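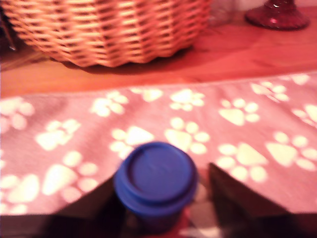

4. Setting Up the Treat Table

Read this section before the dog gets home. Once he has worked out what the jar is for, you will be doing everything one-handed.

You will need a table that doesn't wobble, the paw-print cover, the Plinis treat jar with its screw lid, and a basket for whatever was on the table when you started.

4.1 Laying the cover

1. Clear the table. Mail, keys and the good scissors go in the basket, where you will look for them on Wednesday.
2. Wipe the wood and let it dry. Crumbs under the cover will be found, just not by you.
3. Spread the cover and smooth it from the middle outward. Small ripples are fine. A fold big enough to tip the jar is not.
4. Leave a strip of bare tabletop at the back for the basket.

Note: The paw prints point in all directions. There is no right way up, and customers who have written to us about this may now rest.

4.2 Filling and closing the jar

1. Unscrew the lid counterclockwise and put it somewhere you will remember.
2. Fill to just below the threads. Heaping it higher grinds the top layer into powder when you close the lid.
3. Set the lid on level and turn clockwise until it stops. If it stops almost at once, it is cross-threaded. Back it off and start over.
4. Stand the jar upright, at least 8 inches from the front edge of the table. Owners of tall dogs should pick a bigger number.

Caution: The lid slows a dog down. It does not defeat one. Do not leave the jar within reach of an unsupervised animal, however sincere he looks.

Caution: Never keep medicine in the treat jar, even for one night. All small brown lumps look alike before coffee.

4.3 Putting things back

Close the jar first, then shake the cover outdoors. Machine wash the cover cold and hang it up to dry. Wash the jar and lid by hand in warm soapy water, paying attention to the groove around the lid, and dry both before refilling. Replacement lids are part 1398. 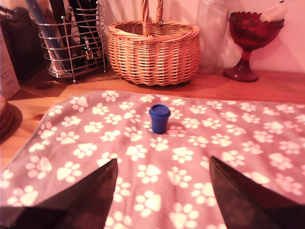

Can I keep soft treats in the jar?
You can, but fill it with only a day or two's worth and keep the rest in the refrigerator. Soft treats stick together and spoil sooner than dry biscuits, so wash and dry the jar between batches.

4.4 If the lid sticks

1. Wipe the rim and threads with a damp cloth. Old crumbs are the usual culprit.
2. Grip the lid with a rubber glove and turn it steadily.
3. If it still won't move, run warm water over the lid for a minute and try again. Do not use pliers, and do not let the dog have a turn.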